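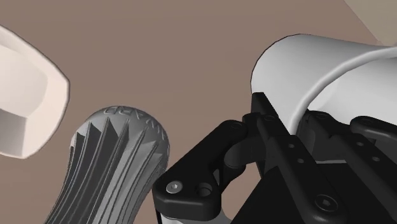
Minutes of the Kestard Community Pottery Association, regular meeting, 17 May 2021. The chair, Marisol Lozano, called the meeting to order and confirmed that a quorum was present. The minutes of the previous meeting were approved as written. Members then took up the theme for the summer exhibition. Ms. Karagiannis proposed vessels with angular rims, along the lines of the cream-colored one at the far left, with its thick border and hollow interior. The proposal was accepted – Mr. Huanca abstaining – and entries will be limited to 16 pieces.

Kiln repairs. Desta Wako reported that the firing schedule remains suspended pending replacement of the lower heating element. Two quotes were received. Brokau quoted $700, including labor. Dovance quoted a lower price for the part but could not give a delivery date. Moved by Ms. Salazar, seconded by Mr. Huanca, to accept the Brokau quote. Motion carried.

Membership. The secretary reported 102 paid members, of whom 6 have not yet returned the studio safety form. Reminders will be mailed before the end of the month. Members without a form on file may not use the glaze room.

Shukla Hall rental. Ms. Salazar stated that the hall is available for the exhibition at last year's rate. The rental agreement requires that tables be returned to the storage closet by 9 p.m. Ms. Karagiannis asked whether the side entrance would be open for deliveries. Ms. Salazar will inquire and report back.

Other business. Mr. Huanca requested that clay scraps be kept out of the sink. The request was noted.

The meeting was adjourned at 8:40 p.m.

Respectfully submitted,
Maritza Salazar, Secretary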